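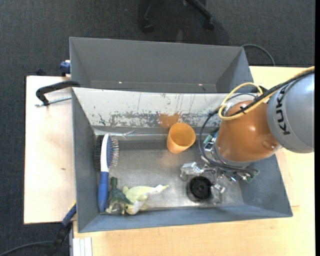

Figure 2. Two-bin picking cell with KUKA arm, source bin clamped at the left end.

Section 2: Planning and Budgeting for a Picking Cell

Read this section before you request a quote from Prulum. It covers the parts that are bought separately from the arm. Section 3 covers unpacking.

2.1 Before you order

1. Choose the table first. Measure the top and leave room for both bins lengthwise, plus the clamps. Clamps stick out past the bin wall and are easy to forget on a floor plan.

2. Order bins in matching pairs. Metal bins cost more than plastic ones and hold up better to a gripper. The inside walls will still scratch and lose their light finish. Plan to replace the source bin every November.

3. Choose the gripper. The Sistus two-finger model has a closing force of 135 N and is enough for cups, brushes and small toys. Confirm that the fingers reach the floor of the bin with the arm at its lowest working height.

4. Work out cable length with the arm fully extended, then add 275 mm of slack for a loop at the wrist.

5. Set aside 7 percent of the total for small parts: clamps, cable ties, spare finger blocks and fasteners.

Note: Bins are not covered by the Prulum warranty. Neither are the test objects.

2.2 What to put on the purchase request

1. Arm, controller and mounting plate on one line. Splitting them delays approval at most sites.

2. Gripper and gripper electronics on a second line. Ask for a cover if the circuit boards will be exposed.

3. Bins, clamps and table on a third line. The Hepburn clamp kit fits both bin sizes.

4. Test objects. Allow $250 per cell. Buy a mix of hard and soft items in different shapes – a plastic cup, a paddle hairbrush and a couple of toy animals make a fair start. Buy duplicates of anything you expect to use for comparison.

5. Installation labor. Fraser Chisholm in the Prulum sales office can quote this separately.

Caution: Do not budget for a cell without an emergency stop within reach of the operator's position. Prulum will not commission it.

Caution: Keep chairs and loose floor cables outside the arm's reach. Mark the limit on the floor plan you send with the order.

2.3 Lead times

Arms ship first. Flumitz supplies the tables and ships them on their own schedule, so ask for both dates in writing. Send floor plans to Morven Nisbet for review before you pay the deposit – changes made after that point are billed.

Section revised May 18, 2026.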